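Trava Users Board > Cells and handling > Good practice
Thread: Start position rule for towel folding, do we keep it?

settimio_longo
Posted Aug 14, 2023

We are rewriting the handling sheet for the two-arm folding cell and I would like opinions before it goes to Estela for sign-off. The old sheet was written by three people and it shows. The rule I want to settle is the start position. At present it says:

"Cloth flat, long side running away from the operator, no folds. Jaws open before they come within 60 mm of the cloth. Tips must not press on the table."

Wrist view, jaws open near the bottom edge:

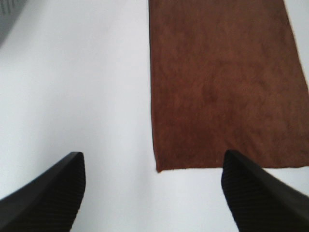 Wrist camera, open jaws and the lower edge of the brown cloth.

My question is whether "flat" needs a number. Hamisi wants one and I don't.

hamisi_k

I do want one. "Flat" means whatever the person on shift thinks it means. I went through 162 of our run sheets in April and the box for cloth condition was ticked on every one, including the runs where the notes further down mention a turned corner. A box that is always ticked is no use to us. I suggested a limit of 7 mm for any raised corner, checked with a plastic gauge left at the cell.

sandro.vitale

Seven millimetres on a towel? You will spend longer with the gauge than the arms spend folding. A towel never sits like sheet metal. We ran a similar rule at Brultotetti and people stopped using the gauge within a fortnight.

hamisi_k

Then give me another way of writing it that two people would read the same way.

rosalba_t

Could the sheet point to a reference picture? Koster do it that way for their bagging line. You put one picture next to the rule, with the cloth as you would accept it, and the operator compares. It takes a few seconds.

I'd also add lint to the sheet. In Settimio's picture there's a small pale speck on the bottom edge of the cloth. It may be nothing, but our edge finder has been thrown by less than that on dark fabric. One pass with a roller before each batch is enough.

settimio_longo

Happy with the roller. I'm less sure about the reference picture, as the light over the table changes and people will argue about shadows.

sandro.vitale

They'll argue about anything. I'm with Rosalba on this one. A picture and one plain sentence.

One more point on the jaws. The 60 mm is fine for the approach, but the sheet says nothing about both arms coming in together. I'd want them level with each other before either one closes. If one grips early it drags the cloth across and the other misses the edge.

hamisi_k

Agreed on that. Also cables. Anything hanging from an arm should be tied up so it can't reach the cloth at the lowest point of travel. Gustis had a whole page on it in their old manual, which was too much, but one line would do.

estela_salinas (moderator)

I've read all this and I'm going to make a decision so it can go in the next issue. No gauge for now. We will use the reference picture for 11 weeks and then Hamisi can go through the run sheets again. If the cloth box is still ticked every time, the number comes back in.

Hamisi, I know you don't like it. The box itself is changing too, so the operator has to write down which corners are raised, or "none". No ticks.

Draft wording for the start position, please comment by reply and don't edit the file:

1. Roll the cloth for lint before each batch.

2. Lay the cloth flat, long side running away from you. Small lifts at the corners are accepted and must be written down. Compare with the picture.

3. Bring both arms in at the lower sides of the cloth, level with each other. Neither closes until both are in place. 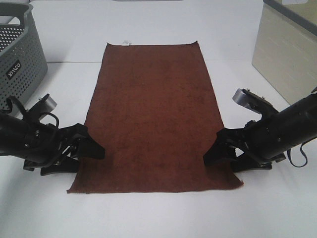
4. Check that no strap or cable on either arm can reach the cloth. Tie up anything that can.

5. Keep baskets and boxes to the back of the table, outside the reach of both arms.

6. Sign the run sheet before starting, with the corners filled in.

rosalba_t

Fine by me. In 2, could it say which way the care tag goes? It's at the far edge in your picture and I would keep it there, away from the jaws.

estela_salinas (moderator)

Yes, I'll add "tag at the far edge".

hamisi_k

I still think we'll end up with the gauge, but I can work with this. Please put the review date on the sheet itself so it doesn't get forgotten.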